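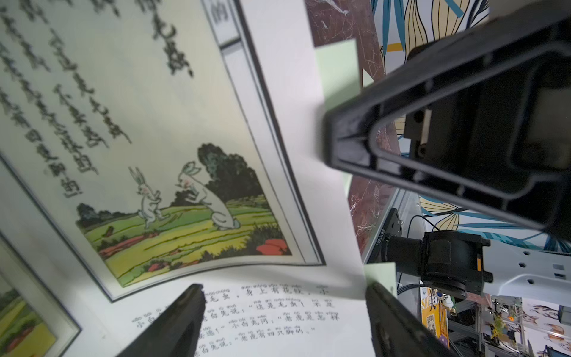

Page last updated: 10/8/22

FOR IMMEDIATE RELEASE

Lusell Public Library Opens Its New Children's Reading Room

LUSELL – Families in Lusell have a bright new place to read together! The Pedness Reading Room is open on the ground floor of the library, in the space that used to hold the old periodicals desk, and the first story hours are already on the calendar.

The room starts out with 3,420 children's titles, from board books to early chapter books, and picture books take up the longest wall. Shelves are low enough for a four-year-old to reach the top row (we checked, with plenty of eager help), and there is floor seating for roughly 60 children and grown-ups on story mornings.

Furniture maker Babić built the window benches and the rolling book bins, which can be pushed aside in a minute or two when we need the whole floor for puppets or singing. The paint colors were picked by families last January from a board in the lobby, and the green won by a mile.

"We wanted a room where a child can pull out any book, flop down and get lost in it," the library said. "Seeing it full on the first morning was a joy."

Story hour is free and needs no sign-up. Children under 2 are welcome at Lap Time, a shorter session with rhymes and plenty of bouncing. The Olia Book Bags program is back as well, with 50 bags to borrow, each packed with picture books on one theme. Animals, weather and bedtime go fastest, so ask at the desk about holds!

Library cards are free for all Lusell residents, and children can get one of their own with a parent or guardian present.

Media contact: Lusell Public Library, Children's Services

###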